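How a Public Archive Keeps Old Papers Safe
For readers in Years 3 to 6

What is an archive?
An archive is a place where important papers are kept for a very long time. Letters, maps, school rolls and council records may all be found in one. A library lends its books to take home. An archive asks visitors to read its papers in a special room.

Why does paper grow old?
Paper is made from tiny plant fibres. Sunlight fades the ink and turns the fibres yellow or brown. Damp air lets mould grow. Some insects, such as silverfish, eat paper and glue.

How are the papers looked after?
Archivists take out rusty pins and staples. They place loose sheets in folders and give every folder a number. The Muli Archive holds 430 folders of letters, and the oldest letter is from March 1886. It was written by a farmer who wanted a bridge repaired.

How do people find one letter?
Each folder number is written in a list called a catalogue. Folder 97, for example, holds maps of the harbour. The catalogue says which room, which shelf and which folder to ask for.

Can I visit?
School groups of up to 30 students are welcome. Please wash your hands first, and bring a pencil. Pens are not allowed in the reading room. 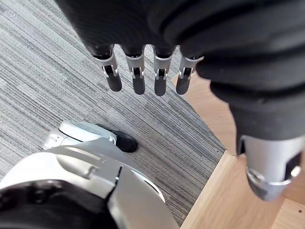
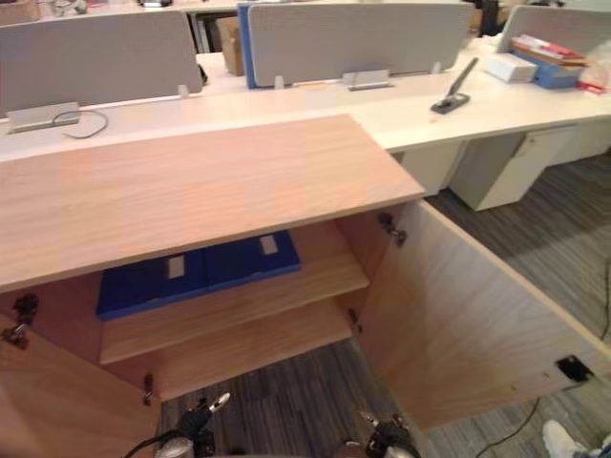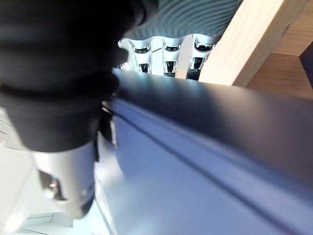 Second picture: a blue case on the upper level of an open cabinet.

Text by Kanini Muriithi. Page last reviewed July 29, 2016.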